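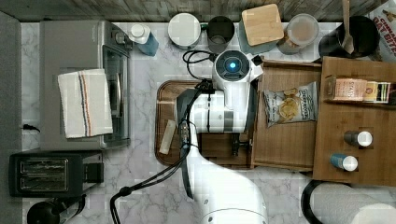

Giving up the big shop

I stopped doing a weekly supermarket shop in December and I said I would write up how it went, so this is the write-up. It is mostly about money and onions.

For years I did one large shop a week, always in the evening after work, at the big place on the Wirkville road. I went with a list and came back with the list plus a good deal else. Over the whole of last year the food spending came to £2228, which I know from the bank app and which only covers me, as Suqin buys her own. I thought that was fine until I looked at what went in the food bin. Salad bags, mainly. Half cucumbers. A whole celery, more than once.

The new arrangement is that I walk to the shops in Gastonden two or three times a week and buy what I need for the next couple of days. There is a greengrocer, a small Co-op, a baker that shuts at two, and Tan, which sells rice, noodles, tofu and most of the greens I eat now. Nothing is more than fifteen minutes from the flat.

The first month was annoying. I kept running out of dull things. Washing-up liquid, salt, bin bags, foil. When you shop once a week you pass the foil every time and remember it. When you only go into a greengrocer you do not pass the foil. I had two dinners in a row with no oil in the house and ended up boiling everything.

Liliana Serra, who used to share a flat with me, suggested keeping one drawer for the boring spares and never putting anything else in it. I was doubtful, but it has been the most useful part of the whole thing. When I take the last of something out of the drawer it goes on the list. The list is on paper, held to the fridge door. I tried an app and kept forgetting to open it.
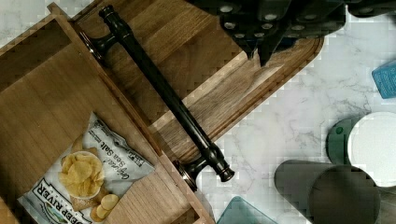 The other drawer problem was vegetables. Potatoes and onions used to sit together in the bottom of a cupboard, and the potatoes sprouted. I now keep them apart, potatoes in a paper bag in the hall cupboard where it is cool, onions in the kitchen. Garlic goes with the onions. I have not thrown out a potato since.

Bread took longer to sort out. The baker's loaf is good for two days and then it is toast. I buy one, slice it when I get home and freeze half. Thảo Khúc told me to put the slices in flat so they don't stick together, and she was right. Before that I was levering them apart with a butter knife.

Meat I buy less of, without having planned to. The butcher in Gastonden closed before I moved here and the Co-op has a small chiller, so if there is nothing I fancy I have eggs. I eat a lot of eggs. Milk is the same price everywhere I have looked, and heavy, so that is the last thing I buy on any trip.

I missed the big shop in one way. It was warm and bright and I could go round it without thinking after a bad day. The small shops need a bit more from you. The greengrocer wants to talk about the weather and whether I have tried the leeks. Some evenings I don't want to talk about leeks. On those evenings I go to the Co-op and use the self-checkout.

Now the money. In the first four months I spent £791 on food. That is more than I expected, and if I multiply it up it comes out a little higher than last year. Prices have gone up, so it is hard to compare fairly. The greengrocer is dearer for some things (peppers, grapes) and cheaper for others (carrots, cabbage, anything in a bowl at the end of the day). I also bought over £200 worth of what I would call treats, meaning cheese and pastries. I could cut that and probably won't.

The waste has dropped a lot. The food bin used to go out full and smelling. Now it is peelings, tea bags and eggshells, and I have stopped buying bagged salad completely. Muchen Zheng asked whether it was worth the walking. I was going to say yes straight away, but February was wet and I did one trip in shoes that let water in, so I told him it depends on the shoes.

I still go to the big supermarket every six weeks or so for the heavy stuff. Cleaning things, tins, a large bag of rice if Tan is out of the one I like. I take the bus there and get a lift back if Suqin is driving. It takes half an hour now that I skip most of the aisles.

Next I want to sort out the freezer, which has several tubs in it with no labels. One of them is soup. I had a look at another last night and could not tell if it was stewed apple or mashed swede, so I have put it back.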